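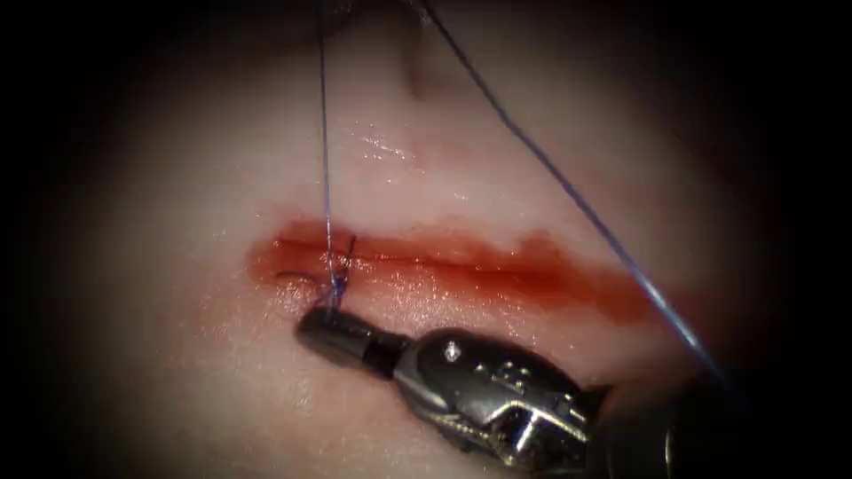

Comton DC drive, line 2 winder: field loss trips

Workshop > Notebook > Drives > Comton

20th June

Drive came back from the Tusby mill with the same complaint as in March: trips on field loss when the line is brought up from thread speed, resets cleanly, then runs until the next stop. The mill swapped the field supply module themselves before calling and it made no difference. They sent both modules with the drive. The old one is marked with tape on the heatsink, please leave the tape on until the paperwork is done.

Set up on the long bench with the small test motor. Armature side on the bench supply, field on its own isolating transformer. Ran up and down without load for most of the morning and could not get a trip with either module fitted. Field current steady, no ripple worth writing down. So the module swap was probably wasted money on their part, and the old one can go back to them as a spare once it has had a proper soak.

Fault log pulled over the serial port. The log holds only the last few events and the mill had cleared it at least once, but what is left is all code 804. The manual gives 804 as field current below minimum. The older Comton booklet in the drawer lists the same code as feedback loss, which covers the signal path as well as the current itself. I trust the booklet more for this one. The firmware in this drive is from the same period.

Went after the feedback path next. The signal leaves the field module on a ribbon, crosses to the regulator board, and passes through a connector that also carries the tach signal. With the drive in run and the motor turning slowly, pressed on the ribbon at both ends. Nothing at the module end. At the regulator end the field reading on the display dropped to nothing and came back, no trip. Pressed again and held it, and it tripped with 804.

Took the board out. Under the magnifier the header has a ring crack on one pin, which looks like the feedback common, and the pin beside it is dull. The board is mounted on four standoffs and one of them is missing its screw, on the corner closest to the header. The door fan is on the same panel. I can believe it shakes.

Reflowed the whole header and fitted the missing screw with a lock washer. Also cleaned the ribbon contacts. Did not replace the ribbon, the only one in stock is the longer Hrytsenko type and it would have to be folded back over the gate leads. Ordered the right one.

Test after the repair: 20 starts from zero to thread speed and on up, with a short pause at each stop. No trips. Pressing on the ribbon makes no change to the field reading now. Left it running at thread speed over lunch with the fan on and the cover closed. Log still empty afterward.

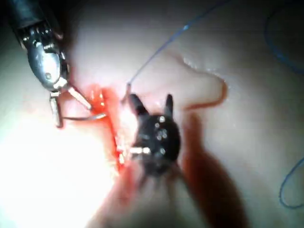 Curved needle at the jaw tips, pointing toward the incision.

Settings

Minimum field threshold was found set lower than the sheet we have from commissioning. Somebody at Tusby must have turned it down to ride through the trips. Put it back to the sheet value and noted this on the job card. They need to be told, as a low threshold on a winder is a bad idea: if the field really does go away, the motor wants to speed up, and the threshold is what stops it.

Field loss delay was at the default. Left alone.

Tach loss was disabled. It was also disabled in March, going by the printout, and nothing on the card says why. Turned it on for the bench runs and had no trouble. Will ask the mill before sending it back enabled, in case they have a tach problem they have been living with.

Parameters saved to the shop computer in the Tusby folder, both as found and as left. The transfer program dropped the link twice. It behaves if you wait for the drive display to stop flashing before you hit send.

Janari adapter

Tried the Janari serial adapter for the log download since the old one has a loose shell. Works at the slow rate only. At the faster one it gets nearly 60 lines in and stops. Slow is fine for logs but a full parameter read takes long enough to go and do something else. Keep the old adapter for now, I have put a cable tie around the shell.

Still to do

- Fit the correct ribbon when it arrives and repeat the starts.
- Soak the taped module at rated field current, log heatsink temperature at start and end.
- Check the other standoffs for thread damage. One felt soft when I tightened it.
- Ask the mill whether the line 1 drive has all its board screws. Same cabinet, same fan.
- Tach loss question, see above.
- The bench isolating transformer hums more than it did. Probably the clamp, but look at it before the next big motor goes on.

Drive is on the lower shelf with the cover on and the leads bagged. Do not ship without the ribbon.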